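Slip, Seal and Slab: Sowmya Krishnan on Specifying Stone

Sowmya Krishnan has specified interior stone at Hokari for 19 years, mostly for hotel bars and reception desks. Her current job is the Plurklow building, where 105 slabs are due in June.

She starts with absorption. "People choose on color, then ask me about sealer. I want the absorption figure first. If the supplier can't produce one, we cut a sample and test it ourselves."

Finish comes next. Hokari limits polished marble to vertical faces and low-use tops. Bar tops are honed to 400 grit, then sealed twice with a day between coats. "Honed stone still etches," Krishnan said. "Lemon juice will mark it. The mark is just harder to find."

On the Reddy job, she rejected 121 tiles for thickness variation. The installer had offered to make up the difference in the mortar bed - a practice she allows on floors but not on walls.
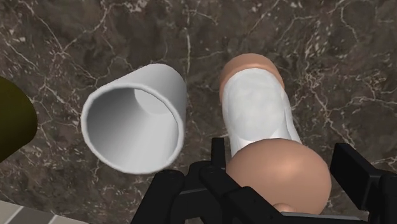
Slab matching takes up most of her time before fabrication. Krishnan lays out photographs of each slab at a common scale and marks the cuts on them. Veining that runs in many directions, as on the dark brown marble pattern shown, is easier to join than a single strong diagonal. "With crisp white veins and faint ones mixed together, I put the seam through the faint area," she said. She signs the layout before the saw is booked, and any later change goes back to her in writing.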